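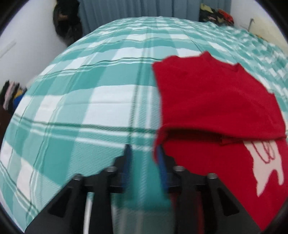 Does folding clothes a certain way keep them from wrinkling?
It can help a little with thin cotton, but how tightly a drawer is packed matters at least as much.

That modest answer hasn't stopped Plalliton from charging $665 for a two-day course in folding laundry. The home-organizing firm opened sign-ups on 20th April and says it has room for 1,000 people in its first year. It also says its method will save a household "2,000 minutes of searching" over that time. Asked where the number came from, the company sent a brochure with the same number in it.

The method itself is short. Shirts and sweaters are laid out on a made bed, front side up. The sleeves are pulled straight, the wrinkles smoothed toward the hem, and only then does the folding start. Anyone who has worked a summer in a clothing store will know most of it.

"We teach people to slow down and respect the garment," said Eleni Stojanović, who runs the course. She would not say how the paid version differs from the free leaflet Plalliton was handing out in March.
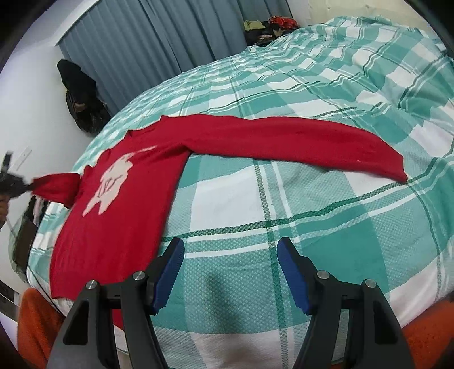

A red knit sweater spread on the bed, one sleeve out straight.

Darren Naylor, who has run a dry cleaning shop for years, was not impressed. He agrees that a flat surface beats folding in midair, and that knits should be folded and kept off hangers, which can stretch the shoulders. The rest he calls padding.

"You could teach it in the time it takes the dryer to finish," he said. "What's the second day for?"

According to the schedule, the second day is for socks, fitted sheets and a session called "Your Drawer and You." Lunch is not included. Refunds are available until the first shirt is folded, and the firm has yet to say who checks that.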